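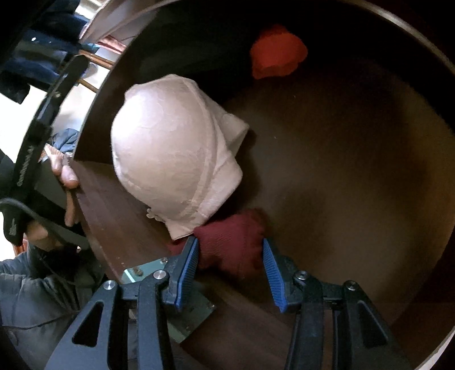
Skip to: Sorting | The bin | The desk | Washing | Putting back

Reading time: 4 minutes

Section 2. Clearing out the knits and linens

I wrote this part of the Clinwood house guide after doing the job myself, start to finish, and then doing it again in March with Piroska Somogyi, who is much faster than I am and corrected most of my steps. You'll need one big round bin, the desk by the window, and an afternoon you don't mind losing.

2.1 Filling the bin

1. Set the bin on the floor where you can reach all the way in. Ours is deep and dark inside, and a brown sock can hide at the bottom for weeks (ask me how I know!).

2. Shake out each piece before it goes in. Pillowcases especially - they swallow small things, and I once washed a library card that way.

3. Drop knits and plain cottons in together for now. You're only gathering at this stage. I used to sort as I went and I'd end up with six little heaps and no floor.

4. Turn gloves right side out, fingers too. If a finger won't come, push it through with the handle end of a spoon.

Note: a single glove still goes in. Don't throw it out until you've done the desk, because that's where I find the other one about half the time.

2.2 Clearing under the desk

The knee space is where everything ends up at our house. Somebody kicks off socks, somebody drops a scarf, and it all drifts to the back where the light doesn't reach.

5. Move the chair right out of the way. Not just back a bit, out.

6. Pull the front things first, then go in for the dark ones. Black cloth at the back of a dark desk is just about invisible, so pat around with your hand before you decide you're finished.

7. Lift anything lacy with your whole hand, from underneath. Never tug it by an edge.

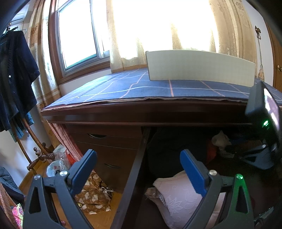

8. Check the drawers while you're down there. I do the top one, then the bottom one, and I only take out fabric. If you start on the pens and papers you will not get back to the laundry, I promise.

Caution: mind your head coming up. The edge of that desk is hard and I have met it more than once.

2.3 The plaid cloth

9. Leave the blue plaid cloth for last. Take whatever is standing on it off first and lean it somewhere safe, then roll the cloth toward you from the window side so the crumbs stay in.

10. If the edge has started to fray, trim the long threads with scissors. Don't pull them! Vasanthi Herath hemmed one for us and it held up beautifully, but I can't sew a straight line so I just trim.

2.4 Washing

11. Now sort. Reds get their own pile, always. A red knit will turn a white pillowcase pink, and I've got the pillowcases to prove it.

12. Wash knits cold and by hand if you've got the patience. Squeeze, don't wring, and dry them flat on a towel.

13. Lace goes in a mesh bag with the cottons, on gentle.

2.5 Putting back

14. Cloth on the desk first, knits in the lower drawer, everything else upstairs.

Note: spare mesh bags are with the ironing things. If we've run out, tell Réka Nyitrai and she'll pick some up.

Clinwood house guide | Last changed 3rd August | Questions: leave a note for Piroska | Back to top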